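How to budget for a two-arm folding cell without being talked into it

Start with the garments, before you open a single brochure. Pull 300 pieces from your normal flow and sort them into what a machine might manage and what it won't. Be mean about it. Anything with a hood, a lining or a broken zip goes in the second pile.

Next, time your own people on the first pile. We used a kitchen timer and a clipboard. Without that figure you have nothing to hold against the supplier's, and the supplier's will be flattering.

Now get the quotes. We asked Zemum, Ritent and Modise for the same thing in the same words: two arms, two grippers, mounting, cabling, software, training, one year of support. Only Ritent priced every line. Modise left out the grippers and added them later at 3,883 each, before tax. Zemum listed software at 179 a month and kept quiet about what happens to the arms if you stop paying. Ask that in writing.

Put these in your sheet as separate rows, even if the salesman says they're included:

Spare gripper fingers
Guarding and the safety assessment
Lighting changes
Floor space, at what you pay for it
Staff hours spent untangling things

The last row is the one that hurts. Our trial month in May used over 280 hours of it.

Then insist on a demo with your own laundry, in the state it comes out of the basket. A flat towel proves very little. Bring shirts, trousers and something dark with a small print, and ask for them in a heap.

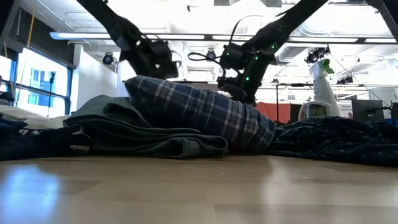

Stay for a full afternoon if they'll let you. Write down each time a person steps in, and what for. Wedon's rep called these "assists" and left them out of the cycle time. Put them back in.

Finally, divide the yearly cost by the pieces folded without help. If the answer is worse than your clipboard figure, wait a year and ask again. Don't sign for a discount that ends tonight; ours was still there the following month.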